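**Call for participants: housekeeping staff, robot-assisted room turnover**
Posted Jan 24, 2018

Breltstead is looking for 8 housekeepers to take part in a workplace study at its serviced apartments in Skokent. The study covers how daily tasks are divided when a two-armed robot handles litter pickup in the living rooms. Participants work alongside the machine, record its stops, and finish what it leaves.

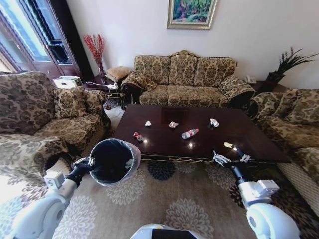

Work is divided by room and by surface. The robot is assigned tabletops; bathrooms, beds, kitchens and final inspection stay with staff. A typical tabletop load is crumpled tissues and a plastic bottle on its side, with one gripper holding the lined bin by the rim and the other free for picking. Staff set the order of rooms and may stop the robot at any point. Each stop is logged with the room, the item and the time taken to clear it.

Participants complete 60 hours of paid work between enrollment and the end of March, at the regular housekeeping rate. A completion payment of $200 is added. Two interviews are included in the hours, both held by Rakiya Ajayi.

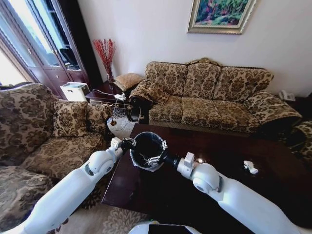 Will taking part affect my regular shifts or my job rating?

Study hours are scheduled separately, and logs are kept by the study team — supervisors receive only combined results.

Requirements:

- At least one year of paid housekeeping or janitorial work
- Able to stand and walk for a full shift
- Comfortable entering short notes on a tablet
- No technical background needed; training is provided by Yuzhen Bai

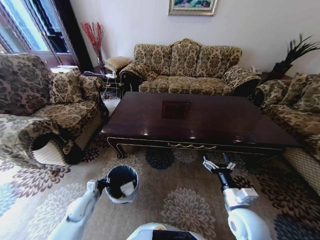
*Bin held by the rim over the living room rug, right gripper open.*

To apply, send a short work history to Deming Zhong at the Breltstead staff office. Current employees should also list their building and usual shift.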